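Refurbishing at Drovidby

5/31/20

The workshop at Drovidby takes in old office workstations and gets them ready to sell again. Its owner started with 43 machines from one closed office and did 125 last year.

“Memory comes out first,” she says. “I test the sticks on their own, all four, and they go back in at the end.”

Processors are swapped if a faster one turns up cheaply. She is careful at that stage. “The pins are in the board on these. Bend one and you've lost the board. I keep the cap on the socket until the last moment.”

Does she enjoy it? “Most days. I don't like cleaning fans.”

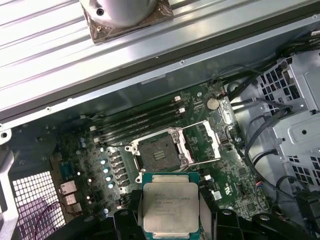

An Intel Xeon E5 processor above its open socket, with the memory slots empty.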